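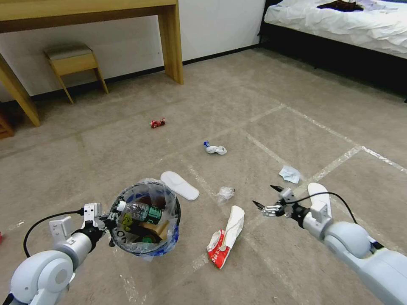

Week 6 handout: Looking at the Gristier room kit

Okay, so this week we leave the math alone and do something closer to shopping. Gristier sells a two-arm kit for tidying hotel rooms, and Adi Teoh at Utex has been kind enough to let me pick it apart in class. I've read the manual twice now and I have opinions!

What you get

Two arms, a head camera, the control box and 10 hours of phone support. The arms don't have to match - you can order a gripper on one side and a fingered hand on the other, and I'd go for the mixed pair every time. Look at what's on that carpet: a flat slipper, a crumpled plastic bag, a tissue pack with one tissue poking out, a tiny candy wrapper farther back. I can't think of one tool I'd want for all of them.

What I like

The bin routine. You tell the kit where the bin is once, and it keeps one arm near the rim while the other does the reaching (you can swap the roles in settings). Setup took me 600 seconds by the lab clock, and I'm slow.

What bugs me

The brochure says "clears any floor litter," and I'd like to know who decides what litter is. Are the disposable slippers trash, or is the guest coming back for them? The kit ships with a list of 700 items it knows, but the list doesn't know your hotel's rules. Also, white tissue on beige carpet is a mean test for any camera. And watch the cables on the arms when you plan a reach - Sulastri Liew lost half a lab session to a snag last March.

For next time

Pick three things on the floor in the picture and write down which hand you'd use for each, and where you'd grab it. Then read chapter 6 of the manual, the part on bag liners. Qistina Osman has the spare copies if you can't find yours.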